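# 台式计算机拆装与整备技术员招聘公告

克拉姆代尔(Clamdale)设备再利用中心是奥勒罗(Ollero)集团下属的办公设备整备机构,主要承接企业、学校及公共机构退役台式计算机的检测、拆装、清洁与再配置业务。因业务调整,中心现面向社会公开招聘台式计算机拆装与整备技术员2名。现将有关事项公告如下。

## 一、岗位概况

岗位名称:台式计算机拆装与整备技术员
招聘人数:2名
工作地点:克拉姆代尔设备再利用中心整备车间
隶属部门:整备一组
用工形式:全日制,签订书面劳动合同,试用期按国家有关规定执行
到岗时间:7月上旬,具体日期以录用通知为准

整备一组负责塔式与小型台式机的开箱检测和部件处理。上一年度,该组完成整备的主机为1,057台,其中大部分经检测合格后重新配发至班伯里奇(Bainbridge)项目的各使用单位,其余拆解为备件入库,或移交具备资质的单位作环保处置。

## 二、主要职责

1. 按照作业单核对主机型号、资产编号及外观状况,如实登记缺件、变形、锈蚀等情况。
2. 拆卸侧板,检查机箱内部积尘、线缆走向及各部件固定情况,并按规程进行除尘。
3. 拆装处理器、散热器、内存、显卡、硬盘及电源等部件,对拆下的部件进行分类、标识和防静电包装。
4. 检查处理器插座触点,发现弯针、异物或氧化痕迹的,应当停止装配,填写异常单并交组长复核。
5. 整理供电线与数据线,确保线缆不遮挡风道、不受挤压,接头插接到位。
6. 完成装配后进行通电测试、硬件识别及数据清除核验,并在特尔内斯(Telness)整备管理系统中录入结果。
7. 维护本人工位的工具、台面及防静电设施,做好交接班记录。

技术员每日的大部分时间用于机箱内部作业。车间要求主机侧放、开口朝上后再行操作,拆装前应断开外部电源,并佩戴有效的防静电腕带。作业台面除当前主机及所需工具外,不得堆放其他物品。
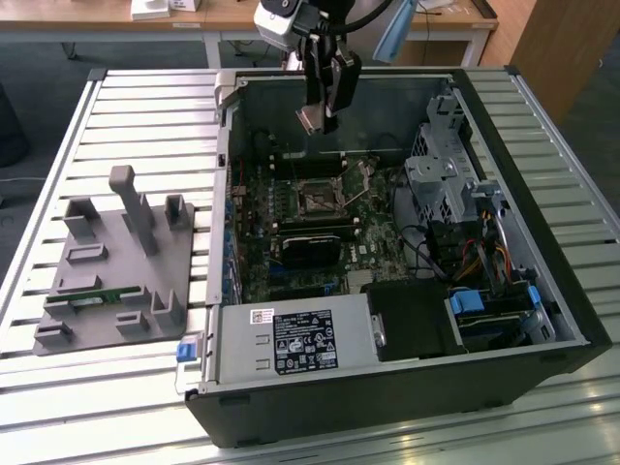
处理器插座是整备过程中最容易受损的部位。处理器取下后,触点即处于外露状态,任何工具、螺钉或手指均不得触及。需要长时间停放的主板应当加装保护盖;无保护盖的,应在作业单上注明,并优先安排后续工序。显卡、硬盘托架等部件的拆卸,应先确认卡扣和固定件的释放方式,禁止强行拔取。电源外壳在任何情况下不得自行打开,确需更换的,整件拆下后送电气检修岗处理。

应聘人员在实操考核中将接触与日常工作相同类别的主机,上述要求同样适用。

## 三、应聘条件

(一)基本条件

1. 具有中等职业教育及以上学历,计算机、电子技术、机电等相关专业优先。
2. 能够识别台式机常见部件及接口,了解其安装顺序和基本测试方法。
3. 视力或矫正视力能够满足近距离精细作业要求,双手操作稳定。
4. 能够搬运一般重量的台式主机,适应站立与坐姿交替的工作方式。
5. 能够阅读作业指导书,并以中文准确填写检测记录。

(二)下列情形在同等条件下优先考虑

1. 具有一年以上整机装配、售后维修或设备回收工作经验;
2. 熟悉服务器或工作站类机箱的免工具结构;
3. 持有电工或计算机维修类职业资格证书;
4. 具有备件库管理经验。

无相关工作经验但动手能力较强者亦可报名。录用后由中心统一安排岗前培训,培训期间工资照发。

## 四、工资待遇

1. 工资由基本工资、岗位津贴和绩效工资组成,具体标准在面试阶段告知。
2. 依法缴纳社会保险和住房公积金。
3. 提供工作午餐、工作服及防静电劳保用品。
4. 试用期满考核合格者,一次性发放技能补贴2,000元。
5. 享受法定节假日及带薪年休假,每年安排健康体检。
6. 住所距离较远者可申请集体宿舍,床位按申请先后顺序安排。

## 五、报名方式

应聘人员须提交以下材料:

- 应聘登记表(可在中心前台领取);
- 个人简历;
- 身份证、学历证书复印件各一份;
- 相关职业资格证书或工作证明复印件(如有)。

材料可当面递交至中心综合办公室71号信箱,亦可邮寄,信封正面请注明“整备技术员应聘”字样。报名材料恕不退还,中心对应聘人员的个人信息予以保密,仅用于本次招聘。

## 六、考核程序

考核分为资格审查、笔试、实操和面谈四个环节。资格审查合格者,由综合办公室以电话方式通知参加笔试。

笔试内容为计算机硬件基础知识与安全作业常识,采用闭卷形式。实操考核要求应聘人员在规定时间内独立完成一台塔式主机的开箱检查、指定部件拆装、线缆整理及记录填写,考核所用工具由中心提供,不得使用自带电动工具。评分依据为操作规范、部件完好情况和记录准确程度,完成速度仅作参考。

参加实操考核时,应聘人员应穿着长裤及不露趾的平底鞋,长发须束起,并摘除戒指、手链、手表等金属饰物。迟到超过考核开始时间者,视为自动放弃。

面谈由整备一组与综合办公室共同进行,主要了解工作经历、岗位认识及到岗安排。综合成绩由笔试、实操和面谈三部分构成,其中实操成绩所占比重最高。拟录用人员名单将在中心公告栏公示,公示无异议后办理录用手续。

## 七、其他事项

1. 应聘人员应对所提交材料的真实性负责。凡弄虚作假者,一经查实,取消应聘或录用资格。
2. 中心不向应聘人员收取任何报名费、培训费或押金。
3. 退役主机可能存有原使用单位的数据,录用人员须在上岗前签署保密承诺书。
4. 本公告由综合办公室负责解释。

克拉姆代尔设备再利用中心
综合办公室
2018年4月23日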